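Jutgate Clothing Care Survey: data card

Maintainer: Ozan Işık
Rows: 2,949 after cleaning (3,000 returned)
Format: one CSV, one codebook

What it is

Answers from people in Flondness and Clilside on how they wash, dry and store everyday clothes. Rawat, a detergent seller, paid for the mailing. Weigh that before you quote anything about how often people "need" to wash a shirt.
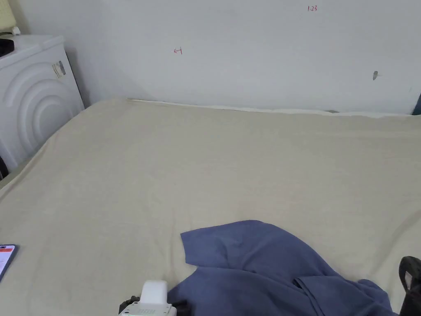
Blue garment on a beige sheet.

Known problems

Everything is self-reported. People say they follow care labels, then give a wash temperature that no label on a cotton shirt would ask for. I left both answers in. The column wash_temp mixes Fahrenheit and Celsius in 88 rows, and I don't trust my own guesses about which is which, so those rows are flagged and untouched.

The "clothes last longer" question is worse.

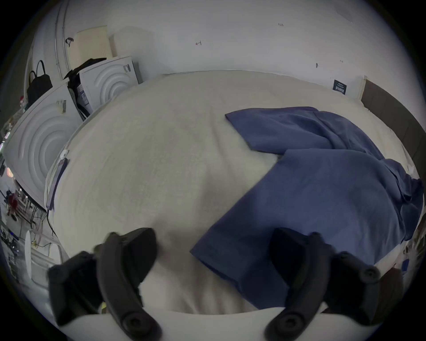

It asks whether cold washing made clothes last longer, with no time span and nothing to compare against. 448 people skipped it. I'd have skipped it too. Please don't build a chart on it.

Storage answers (fold, hang, pile) look cleaner, but the word "pile" was added in October, after the first mailing had gone out.
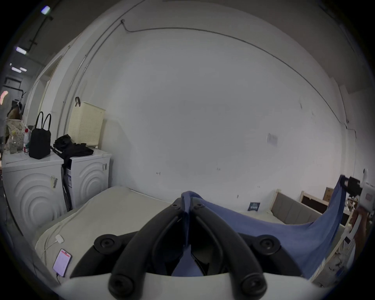 Issue 2, p. 4

Weights

None supplied. Rawat's summary used a set, but I was never shown how they were made. Corrections are welcome if they come with row numbers.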